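Student Work > Design and Making > Shared Spaces > Project Reports

The Long Table: Looking After a Shared Workshop

Report by Firouzeh Asadi and Declan Tuhiwai

When we first put our names down for this project we thought we would be designing storage. We had sketches of pull-out drawers and a rather lovely pegboard (Declan still has the drawing and brings it out whenever he can), and we were going to call the whole system Enden and paint it a cheerful colour. Our supervisor listened very kindly and then suggested we spend a fortnight simply using the workshop and writing down what annoyed us. We are grateful for that advice now, though we grumbled about it at the time.

What annoyed us most was the long table. Everybody loves it because it is wide and the light is good, so everybody puts things down on it, and the things stay. By four in the afternoon you could be hunting for a clear patch to lay out a drawing while somebody else's project sat there waiting for its owner to come back from class. We kept a notebook on the windowsill and asked people to scribble in it whenever they had to shift something that wasn't theirs. Some entries were only a word or two. One was a very heartfelt half page about glue.

From the notebook we wrote a short set of habits, which we called the Gurano list after the name of our project group. Mats get rolled up at the end of a session with the edging on the outside. Safety glasses have their arms folded before they are put down -- lenses never face the wood. Bigger loose gear goes into a crate on a bench or a bin on the shelves underneath, and the table belongs to whoever is working at it at that moment.

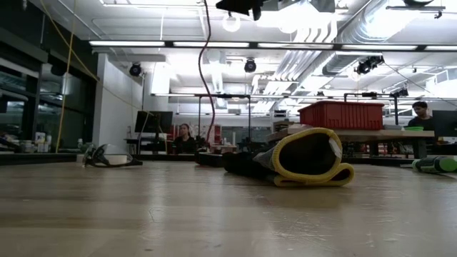
Should a rolled mat be stored on its side or standing up?

On its side is kinder to the mat if the shelf is deep enough, but a thick one will stand happily in a tall bin as long as it is tied and has a neighbour to lean on.

The tabletop itself took up more of our time than we had budgeted for. It has picked up scratches and pale scuffs over the years, and we had a long and friendly argument over whether to sand it back. Firouzeh was in favour. Declan felt that a workshop table ought to look like one, and that if it were perfect people would be frightened to use it. In the end we left the finish alone and spent our $55 on cloths, a dustpan and labels for the bins, with a little left over for biscuits.

We trialled the list for 7 weeks, finishing in July. The colour labels worked beautifully and we would recommend them to any group sharing a room. The sign-out sheet did not work at all, and we took it down after two weeks. If we did it again we would talk to the evening users much earlier, as they had sensible ideas and we only heard them at the end.

Related reports
Plirnent: A Folding Stool for Small Studios
Vlachou Bench Hooks, Revisited
Quieter Bins for Shared Classrooms
Sorting the Offcuts Pile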